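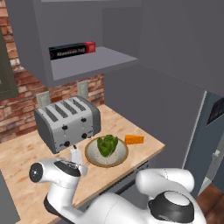

Una caja larga en el armario abierto, encima de la tostadora.

Cómo seguir desde casa una comisión de investigación sin perder los papeles

En mi casa seguimos desde diciembre las sesiones de la comisión sobre el contrato de limpieza de Curkbridge. Son sesiones largas, y el primer mes terminé con notas en sobres, en el calendario de la pared y en una receta de sopa. He aprendido algunas cosas que apunto aquí para otros vecinos.

Un cuaderno para cada asunto. No mezcle la comisión con el presupuesto municipal, aunque hablen las mismas personas. En la primera página escriba los nombres de las empresas. En nuestro caso son dos, Stanirex y Funach, y hasta la tercera sesión yo las confundía.

Apunte la hora del vídeo, no solamente la frase. Si un testigo dice "no recuerdo", ponga al lado el minuto. Después es muy fácil encontrarlo, y en una grabación de cuatro horas se agradece.

Imprima poco. El expediente completo tiene 451 páginas y yo imprimí todo, cosa que no recomiendo a nadie que pague su propia tinta. Bastan el índice, el contrato y las facturas discutidas. La factura de la página 88 la tengo pegada con un imán en la nevera, porque todos los testigos vuelven a ella.

Guarde el papel lejos del fregadero y del horno. Una carpeta de plástico con goma sirve bien. Los recortes de periódico se ponen amarillos con la luz; métalos en un cajón y escriba la fecha con lápiz en el margen.

Para sesiones de tarde, deje la cena hecha por la mañana. Guiso de lentejas o arroz al horno, algo que se calienta solo. El día que declaró el antiguo gerente, Mieczysław Urbańczyk, se me quemaron las cebollas durante la pregunta de los 3,000 euros y tuve que abrir las ventanas.

Si quiere asistir en persona, la sala de la calle Krajewska tiene 73 asientos para el público y se llena pronto. Lleve documento de identidad, agua en botella pequeña y un jersey. No permiten comer dentro.

El domingo paso a limpio las notas de la semana. Tardo media hora, con café. Lo que no entiendo lo marco con lápiz rojo y lo pregunto por escrito a la secretaría, que suele contestar en una semana.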